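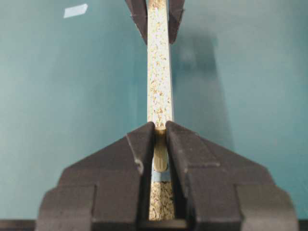

Maricruz Nava recommends that every raw particleboard edge be brushed clean before any hole in it is measured, and several members have asked that this advice be placed ahead of the thread. It is repeated there with thanks.

Imstead Home Repair Exchange
Furniture and Shelving > Flat-Pack Assembly

Pegs do not seat fully in the edge of a white particleboard panel

Posted by Neema Nzioka

I am assembling a Poon bookcase for the reading room of our tenants' association and request guidance on the side panels. Each side panel is particleboard with a white face on both sides and a bare cut edge toward the back. The instructions call for a small wooden peg to be placed in each hole along this edge, after which a narrow particleboard strip is pressed onto the pegs. The strip serves as the back rail.

The holes in the edge measure 13 millimeters deep. On the first panel, the pegs entered without difficulty. On the second panel, two of the pegs stop well short of full depth and leave a gap of 3 millimeters between the strip and the panel. I have not used a hammer, as I am concerned that the edge will split. The panels stand roughly 118 centimeters high, and I do not have a workbench long enough to support one lying flat.

I would be grateful for answers to the following:

Is it acceptable to shorten the pegs?
Should glue be applied to the hole, to the peg, or to both?
Is there a reliable way to mark the panels so that the left and right sides are not exchanged? I have already made this error once.

The retailer, Fastavham, has offered replacement pegs, but I would prefer to understand the cause before requesting them.

Kuo-hua Ko
Accepted by the original poster

The most frequent cause of a peg stopping short is loose material at the bottom of the hole. Particleboard is made of wood chips and resin, and drilling leaves fine dust which packs down when a peg is pushed against it. Please proceed in the following order.

1. Remove the peg by turning it gently with pliers. Wrap the jaws in cloth if the peg is to be used again.

2. Hold the panel with the edge facing down and tap the white face lightly with an open hand. Loosen whatever remains with a thin wooden skewer. A drill bit should not be used for cleaning, as it will almost certainly deepen or widen the hole.

3. Measure the depth again with the skewer. Mark the skewer at the surface with a pencil and compare the mark with a ruler. Test a hole that works and a hole that does not.

4. Measure the peg. Pegs supplied in one bag are not always of one length. A peg joining two parts must be slightly shorter than the two hole depths added together.

5. Fit the peg dry, using hand pressure only. It should enter straight and hold without wobbling.

If the hole is clear and the peg is still too long, the peg may be shortened. Sand the end square and restore the slight bevel at its rim. A peg with a sharp rim scrapes the wall of the hole and pushes chips ahead of it.

With respect to glue, a small amount of ordinary wood glue should be spread around the inside of the hole. Glue placed only on the peg is wiped off at the surface as the peg goes in. Glue poured into the hole has nowhere to go, and the pressure can raise a blister under the white face. No glue is needed on the face itself, to which it will not bond.

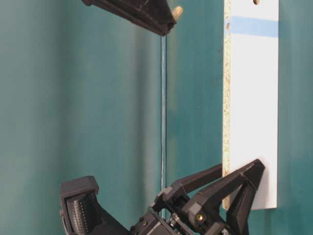 Tien-fu Tsai commented that painter's tape should be removed within a few days of being applied, and that it ought to be drawn back slowly and close to the surface, particularly near drilled holes where the facing may already be lifted.

Kuo-hua Ko replied that this was correct, and that masking tape of the stronger kind should be avoided on faced boards altogether.

On the matter of marking, I suggest one strip of light blue painter's tape across the face of each panel, close to the top. The tape then identifies the upper end at a glance. Write "left" or "right" on it in pencil, and add an arrow toward the edge that will receive the strip. Masking the whole panel is unnecessary. Mark both panels before either one is moved, and stand them side by side to confirm that they mirror each other. The round hole in the face and the smaller hole in the edge have different purposes, and the drawing should be consulted before any fitting is placed in either.

Chun-hung Shek

Use a rubber mallet. I have built many of these and have never cleaned out a hole. Should the edge crack, put glue in the crack and clamp it overnight.

Neema Nzioka replied: Thank you for responding. I do not own a mallet and would prefer to exhaust the other remedies first.

Kuo-hua Ko replied: I must advise against this for pegs in a particleboard edge. The chips near the middle of the board are coarser and separate easily. A mallet may be used to close a joint that is already aligned, with a scrap of wood between the mallet and the panel.

Maricruz Nava

I agree with the accepted reply and wish to add some remarks on handling.

A tall panel should be kept upright by a second person or supported along its length while the pegs are inserted. If it is permitted to lean, the strip will enter the pegs at an angle, and the first peg will bind before the others have started. Bring the strip up to the pegs by hand, begin all of them by a small amount, and then close the gap evenly from one end to the other.

Small parts should be set out on a plain, smooth surface in a color unlike their own. A cream-colored piece is easily lost on a pale carpet or among packing foam, and is easily found on a dark or blue cloth. 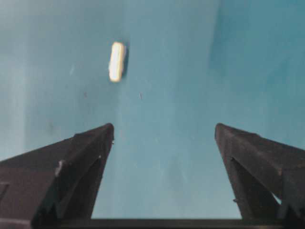

Page last changed: Mon 9 March. Minor corrections to the order of replies; no advice has been altered.

Members have also asked whether the bare edge should be sealed. Within a dry room it may be left as supplied. In a basement, laundry area or entrance hall, a thin coat of clear sealer is advisable, applied after the glue has set and kept out of any hole that has yet to receive a peg. Iron-on edging is available from the Drustby hardware counter in rolls of 100 feet, a quantity well beyond the needs of one bookcase. Members may wish to share a roll.

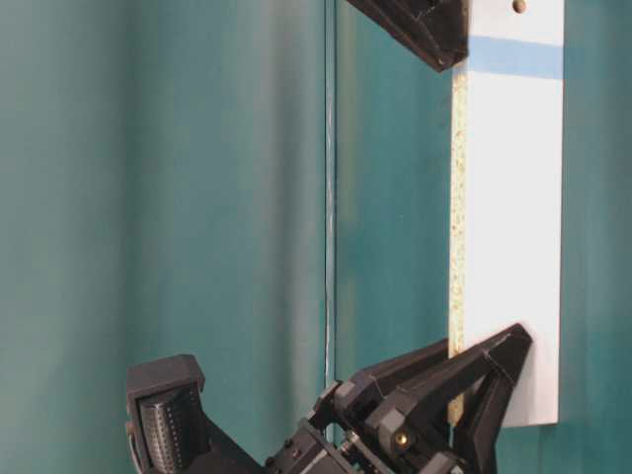 Outcome reported by the original poster

Neema Nzioka wrote: I cleaned both holes as instructed and removed a surprising amount of dust. One peg then seated fully. The second was longer than the rest and required sanding. The gap has closed along the full height of the panel, and the left and right sides are in their proper places. I have informed Fastavham that replacement pegs will not be needed.

This thread remains open to replies concerning the Poon bookcase. Inquiries about other shelving should be posted separately.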